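Writing Safe-Handling Rules for a Kitchen Assistant Arm
Student project report, second-year automation course
Platcombe, 13 February 2020

1. Task

Our group was asked to write a short set of operating rules for a simulated arm that picks up tableware in a home kitchen. The rules had to be clear enough that another group could apply them without asking us anything. We worked only in simulation. The kitchen model is called Allcombe and was supplied with the course.

2. Method

We started with the general lab rules for the real arms and crossed out everything that only applies to hardware, such as the emergency stop and the floor markings. That left 7 rules. We then ran 430 grasp attempts and logged each one as a pass, a fail or a rule break. A rule break counts even if the cup ends up where it should – this was the point we argued over most.

3. Rules that changed

Rule 2 first said the hand must "approach slowly." Two of us read that differently, so it now gives a speed limit that the logging script can check.

Rule 4 said the digits must not touch the rim of a drinking vessel. We kept it for hygiene reasons, although it makes short cups harder to hold.

Rule 5 covers the moment before closing. The hand has to stop with a digit on each side of the cup, and the log has to record the gap before any force is applied.
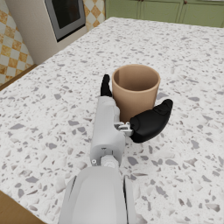
Rule 6 says that if the cup tips during closing, the arm must open and back off, and may not try to catch it. In our first version the arm was allowed one correction. We removed that after reading through the log, where 56 rule breaks came from corrections.

4. Limits

All results are from one kitchen and one type of hand. Contact in the simulator is simplified, so the force values should not be copied to a real arm. We also did not test with a person in the room, and the rules say nothing on that yet.

5. Next steps

The Cerkholm group will apply the rules in June with their own controller. We have asked them to mark any rule they had to guess at.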